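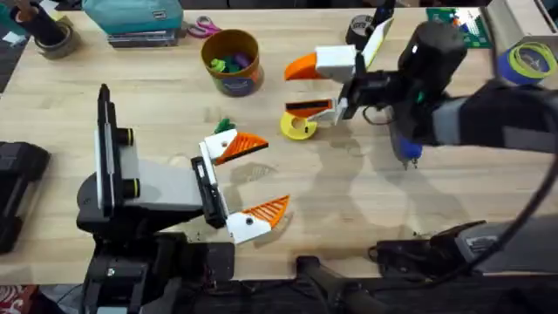

The first comment in the visitors' book was that it had all been a good deal slower than expected, and much easier to follow because of it. Quite a few others wrote something along the same lines, and we've decided to take it as a compliment, as we had worried all through the planning that people who've only seen factory robots on television would find our pair of arms a bit of a letdown.

Progress report to the Workneh Fund: the Gullby open day and what has followed

This is our second report under the current grant, and it covers the open day at our Gullby workshop in March along with the weeks either side of it. You asked us last time to say more about how ordinary people respond to the work and a little less about software, so we have tried to do that, with apologies if we wander.

We opened the doors at 10 in the morning and planned to close at 3, though it was closer to 4 by the time the last family had been coaxed towards the car park. Over the day we ran 38 demonstrations of the two-armed bench, each with a small group standing behind the rail. Our first plan was for groups of ten or more, but at the rehearsal the people at the back could see very little, so we cut the groups to six and ran more of them. It made for a long day on our feet – we'd do it the same way again.

The demonstration was the tidying task we described in our application. Small plastic toy pieces go on the bench, and the arms are asked to pick them up and put them away in a round container. It sounds like nothing much, and we said so at the start of each session, and then we invited people to think about how many different ways there are to pick up something small and crinkly. The soft orange fingertips got more questions than anything else. Children wanted to know whether they would hurt (we let them squeeze a spare set at the side table, which was very popular), and several of the adults asked whether the same sort of tip could handle fruit. We think it could, with some work, and we'd love to talk with you about that one day.

We did have our troubles. The left arm stopped twice before lunch with a fault we have since traced to a worn connector, and on both occasions the group had to wait while we restarted it. People were very patient. One grandmother told us it was a relief to see it go wrong, and stayed on for the next session as well. We also hadn't thought enough about noise. With the roller door up and the kettle going in the kitchenette, those of us doing the talking were fairly hoarse by early afternoon, and we'll borrow a small microphone next time.

Jornano, the practice program we've been building with your support, has kept growing in the meantime. By the end of the reporting period we had recorded 2856 practice runs on the bench, of which 2287 were judged good enough to keep. The others were put aside for all sorts of reasons: a dropped piece, a tangled cable, an operator who lost track of which arm was which. We had hoped to keep a larger share, and we've rewritten the operators' guide to spend more time on the two-handed tasks, where most of the spoiled runs come from.

On spending, the open day came in a little under budget. The savings were mostly in catering, as the Nirnus bakery let us have the scones at cost and wouldn't hear of anything more. We'd like to move what's left into replacement fingertips and connectors, if you're agreeable, and the request form is attached to the covering email.

For the next period we plan to take a smaller version of the demonstration to the Gullby library, with a single arm on a trolley, and to hold an evening session for people who work during the day and asked us about it. We'd be very glad to have someone from the Fund come along to either. There is parking behind the building, and we will make sure there are scones.

With warm thanks from all of us at the Gullby workshop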